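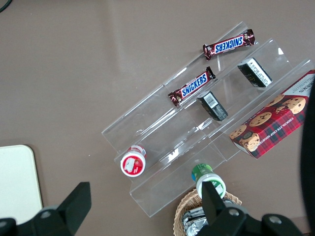
Search the boards
Go

Treva women's hoops: did we blow it or did Van Beek win it?

baseline_ed
OK so I drove 106 miles for that and I'm still mad. Up 11 at the half, and then we score 25 the rest of the way?? Anselmo Alcaraz sat our best passer for six straight minutes and I would love to hear why. The press was eating us alive!

tuvenfan
She had four fouls. What was he supposed to do?

baseline_ed
Play zone and leave her in. It's one game, you don't save fouls for the bus ride.

corner3karla
I'm with Ed on the zone but come on, Van Beek hit everything. Edileuza Honorato made that step-back with a hand in her face (twice!) and I don't care who's on the floor, you're not stopping that. Loudest I've heard that gym, too. They announced 1,685 and I had a stranger's elbow in my ribs all night.

tuvenfan
Honorato is the best guard in the league and it isn't close.

hal_pressrow
Disagree, she needs a lot of shots to get there. Good player, great night. My bigger worry is free throws. We went 9 for 20. Hit a normal number of those and this thread is all hearts.

baseline_ed
Fine, the free throws were ugly. Still think he should've called time out before the run got to ten.

corner3karla
That one I'll give you. Anyone going to the Trosodon game? I have room for two if you chip in for gas.

tuvenfan
Me, if we leave by 4.

152 comments | 25 shares

Contact us | Copyright Treva Hoops Board | Back to top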